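Bedroom sorting station at Stilgate

The Stilgate house has a new layout for its sorting exercises. Esperanza Sorensen moved the work from the kitchen table to the bed in January, after two trays slid off the table edge. A mattress gives under light items and holds them where they are set down.

The bedspread is protected by a plastic sheet, laid over the middle and front of the bed. The duvet is pushed back toward the headboard and stays there during the session. Containers are set out in a row before any item is handled: plate at the left, pan at the center, tray at the right. Each session lasts 20 minutes. 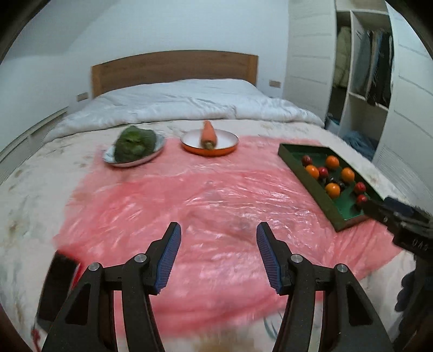 Cabbage on the plate, carrot in the pan, balls in the green tray.

The tray may sit at an angle, provided all balls remain inside the raised sides. The carrot can stand or lie in the pan – either position is recorded as placed. Wrinkles in the sheet are smoothed by hand between sessions.

Despina Cârstea keeps the record sheets, which now have 12 columns in place of 11. Old sheets should be used up first, with the last column added in pencil. Spare plastic sheeting is in the hall cupboard, second shelf, cut to length.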